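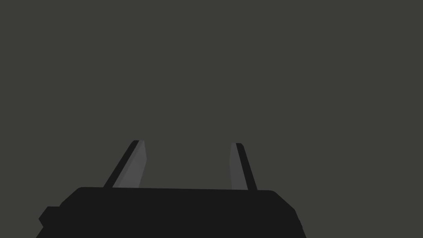

2018-08-22 – Sinetti, the home robotics group led by Kamala Panicker, today publishes the results of Gudeta, its long look at whether a two-armed robot can help with everyday jobs around the house. The short answer is that it is getting there, and the team is delighted to say so with real numbers. All the work so far has been done in simulation, using a gripper with just two fingers and a wide gap between them. That is a very plain sort of hand, and it has done more than many of us expected when the project began in March.

The team ran 3342 attempts at small household chores in rendered rooms: picking things up, carrying them across a floor and putting them away in containers. Of these, 426 were finished from start to end without any help from a person. Many more got most of the way and then stalled on the last step, often when letting go. 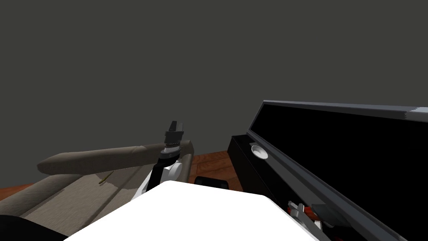
One of the simulated rooms used in Gudeta, with a sofa, a wooden floor and an open black case.

"I have watched far too many of these runs, and I still lean forward in my chair every time the fingers start to close," said Berhanu Yilma, who leads the trials. "We are a long way from handing over the housework. But a job like tidying a room is really a string of little jobs, and we can now say which of the little ones a machine can do."

Handles have been the great surprise. Long, round ones looked easy on paper, yet they roll, tip and swing once they are off the ground, and a grip that is fine for lifting may be hopeless for turning the thing round.

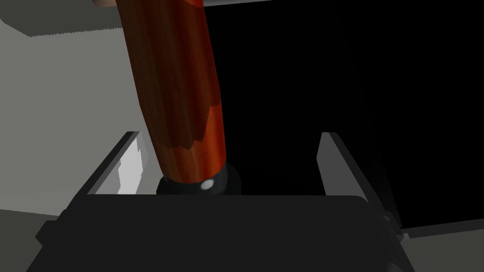

Hagos Bogale, who wrote most of the grasping software, spent much of the summer on that one problem. His latest version tries a light squeeze first, checks for slipping and then decides whether to lift or let go and start again. It is slower – sometimes painfully so – but it drops far less, and the team has kept it for all later trials.

The next stage, carried out with Plonduteo, will move four of the chores on to a real robot in a furnished flat. The partners plan 200 runs there and will publish the failures along with the successes. Hưng Đồng of Plonduteo is already getting the flat ready and says he can't wait to see what a real carpet does to everybody's plans!

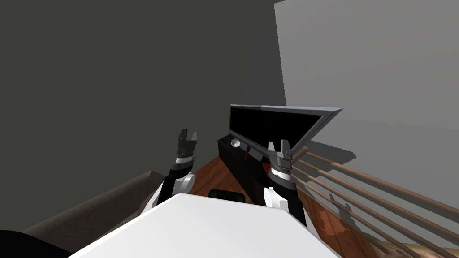
When will a robot be able to tidy my living room?
Not for some years. Single steps are going well, but a whole room, with clutter the machine has never met before, is still too much for it.

The full results and the list of chores are free to anyone who asks. Requests, and offers of awkward household objects to model, should go to Bláthnaid Duggan at the Sinetti press desk.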